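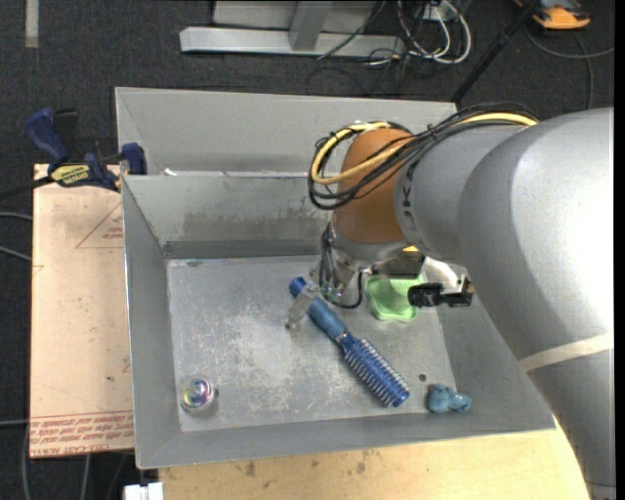 A blue round brush, lying in a gray metal bin.

# Why are some hairbrushes round?

I have a drawer at home with too many brushes in it, and the round ones are the ones kids always ask me about. They look like a bottle cleaner! So let's talk about what that shape is for.

Look at the end with the pale bristles. They're set in rows all the way around, like the spines on a cactus. A flat brush only has bristles on one side, so it slides through your hair and comes out again. A round brush lets you wrap hair around it, and that's how you get a bend or a curl at the ends.

My neighbor Birgit Gerlach cut hair for years, and she taught me how it works. Hair has tiny links inside it that hold its shape. Some of them let go when hair gets wet and join up again as it dries. If your hair dries while it's wrapped around something round – guess what – it stays a bit round too! Then you get caught in the rain, the links let go again, and bye-bye curl.

A fat brush makes a big, lazy wave. A skinny one makes a tighter curl (think of winding a ribbon around a broomstick and then around a pencil).

Now for the handle. It's smooth, with no bristles at all, so your hand can roll it around and around without getting poked. Try rolling a pencil between your fingers and you'll feel the same move.

One warning from me. Please don't roll a round brush all the way up to your head when your hair is tangled. I did that when I was 2 years older than my little cousin is now, the night before a school concert, and my mom spent ages getting it out. Comb the knots out first, start with a small piece of hair, and unroll the brush the same way you rolled it up. Don't yank!

**Something to try:** Cut a strip of paper and wind it tightly around a marker. Hold it while you sing a whole song, then let go. Does it spring back flat or stay curly? Now do it with a soup can and put the two strips side by side.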